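November. 11 at night, kettle on, should be in bed

Long one today and I promised myself I'd write it down before it goes. So.

Morning - Aston visit. Went over the packing line with the floor manager, who wants to hear that a machine can take over the bottom shelf. That is the whole question really. Everybody wants the bottom shelf gone. Bending, reaching in, feeling for the odd one at the back. I said not this year. He did not like that. He showed me the brochure from Bevness again, the one with the shiny arm and the apple. I said ask them for the apple on the floor, under a bench, with a coat on top of it. He laughed, then wrote it down, so maybe he will.

Bus back. Ate a sandwich standing up. Read the new numbers from Callham on the way: 1,172 runs, of which 1,093 they call good. Spent half an hour working out what good means. As far as I can tell, good means the thing ended up where it was meant to and nothing fell over. Does not mean anyone would put up with it in their kitchen. No times given at all! Could be 8 seconds a piece, could be 15 minutes. Wrote to ask. No answer yet. Also 79 bad ones and not one word on what went wrong with them, and those are the only ones I want to read. Asked for those too.

Then the egg task with Vasylyna Koval, all afternoon. She wanted tidying up chores in the garden, simulated, eggs on grass. I thought it was a silly choice and said so, and then by three o'clock I had come round. 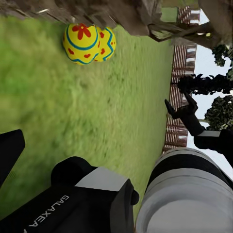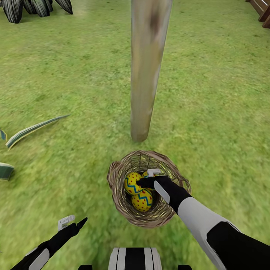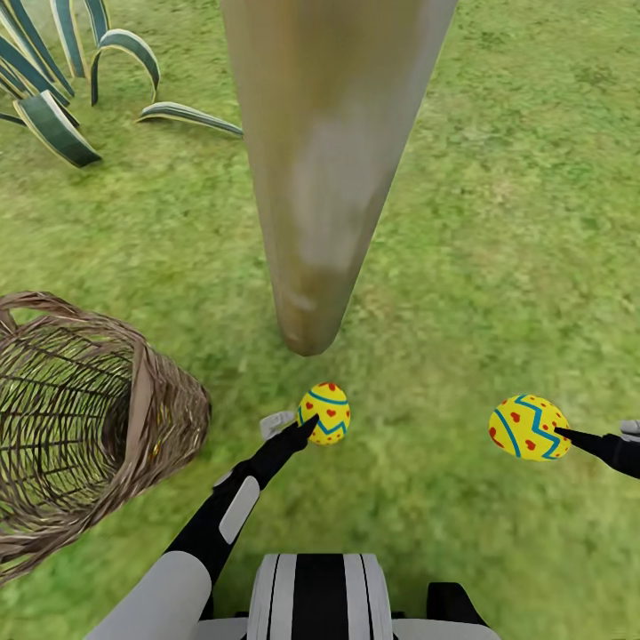
What I keep turning over is how much of a chore is the part before you touch anything. Folding, wiping, putting away, everyone argues about the hands. But my mother picks up after the kids without looking, and she is seventy-something, and half of it is her knowing where they'd of left stuff. Take the two eggs sitting up against each other beneath that big rough brown overhang - a person leans over, one hand, done, doesn't even think of it as a job. For an arm it is a question of what way in, and which one first, and whether the knuckle hits the bark or the rock or whatever it is. Then the ones in the nest are a different job again, becuase now there's a rim and there are neighbors. And out on open grass, one gripper on the left egg and the other on the right one, it looks like the easy version. Vasylyna says no, smooth round thing on grass, push it wrong and you are chasing it. She's probably right. I chased a lemon across the kitchen tonight and thought of her.

We argued over whether sim counts. Her line - sim is where you find out what you forgot to ask for. Mine - nobody's socks are in sim. She said fine, put socks in. I have no answer to that except that socks are awful, they have no shape, and one is always inside out. Put it on the list anyway. Socks. Also a wet tea towel. Also the drawer that sticks.

Zakharchenko rang in the middle of it, about the shop floor piece, wants it to say yes or no. Can machines do the chores yet, yes or no. I said some of them, some of the time, if you tidy up first for them, and he said that isn't a headline. No it is not. Told him I'd send a page. Have not sent a page.

Where I am tonight, for the record, so I can be embarassed by it later:

Floors - yes, has been yes for years, if you pick up the cables.
Moving boxes all the same size - yes, Aston already does.
Mixed bin, odd shapes, bottom shelf - no. Maybe with a person standing by, and then what are you paying for.
Putting things away in someone's actual house - no.
Dishes - ask me after Callham write back.
Laundry - don't ask me.

Not as gloomy as it reads. Two years ago I wouldn't have bothered writing the list, it would have been one yes and the rest blank. Something is moving. I just don't want to be the one who tells a man with a bad back and a bottom shelf that it's here when it's not here. He has been bending down to that shelf since before I had this job. He asked me straight out, on the way to the door, is it coming for his work or coming to help. I said help, too quickly. Have been chewing on it since. Should have said I don't know who decides that, but it isn't the arm.

Tomorrow: page for Zakharchenko. Chase Callham. Ask Vasylyna if she can set up the nest one with a single hand only, other arm parked, I want to know if the second arm earns its keep or just waves about. Bread. Call Mum back, she rang twice and I was on the bus both times. Sink is full. Two hands, both mine, both going to bed.

Kettle boiled ages ago, never made the tea.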